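Two Days of Eating at the Bosstead Food Fair

April 2018
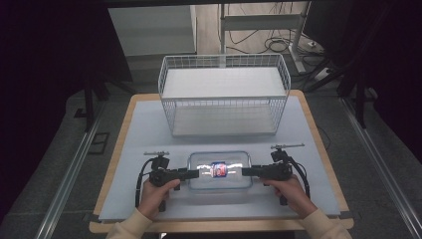 Getting there

The Bosstead Food Fair takes over the old rail yard on the north side of town for one long weekend each spring. I drove in with Gladys Rotich, who grew up nearby and had not been back to the fair in years. Parking at the yard was full by mid-morning, so we left the car by the river and walked over the footbridge. It takes ten minutes and brings you in at the quieter end, where the bakers are.

Admission is $3 at the gate and covers both days if you keep the wristband on. The organizers' board at the entrance said 2,856 people had come through on opening day. It felt like more at lunchtime and a lot less by four.

The layout

Stalls run in two long rows between the loading docks, with the food trucks parked across the far end. Hot food is mostly on the west side. The east side has bread, cheese, pickles, honey and the packaged goods. The printed map was out of date. Flurkik, the dumpling place, was listed next to the cider tent but had moved to the truck area, and we walked past the wrong spot twice before asking somebody.

What we ate

We started at Flurkik with the potato and onion dumplings, which come in a paper boat with sour cream and a lot of dill. The dough was thin and the edges had been crisped in the pan. The mushroom ones were fine but needed salt.

Myung had the longest line on the west row. They have a small restaurant downtown that opened in January, and the fair menu is a short version of the one there: short rib over rice, a cold noodle bowl, and scallion pancakes cut in wedges. I would go back for the noodles. The broth was sharp with vinegar and there was a good amount of pear in it. Gladys had the short rib and did not offer me a second bite.

Vestar is a brewery, and its tent is the only one with real seating. The brown ale went well with the pretzels from two stalls down, which you are allowed to bring in. Their wheat beer was too sweet for me.

For dessert we split a slice of buttermilk pie from a stall with no sign. Ask for the one by the water fountain.

A talk in the freight office

In the afternoon there are short talks in the freight office, which has folding chairs and a loud fan. We caught Wafula Kaijage, a cook who runs a lunch counter in Bosstead and buys nearly everything from farms in the county. He talked about what he puts on the menu in the lean months, mainly cabbage, dried beans and preserved tomatoes, and passed out a bean stew recipe at the end. Someone asked why he closes at two o'clock. He said he likes to eat dinner at home.

Day two

The second day was slower and better for the east side. Vendors had time to talk, and several were cutting prices by mid-afternoon. I came home with a rye loaf, a jar of pickled okra and a wedge of washed-rind cheese that we had to keep in the trunk. Some of the bread stalls had sold out before noon, so go there first if that is what you want.

Rain came in for half an hour after lunch. The loading docks are covered, and most people just stood under them and kept eating.

Practical notes

Bring cash. The ATM by the gate was out of order both days - the nearest working one is at the gas station across the footbridge.

There are water fountains at each end of the yard. The restrooms are in the main building and the line is shorter at the back entrance.

Dogs are not allowed inside the gate.

If you can only go once, pick the second day, unless you have your heart set on the bread.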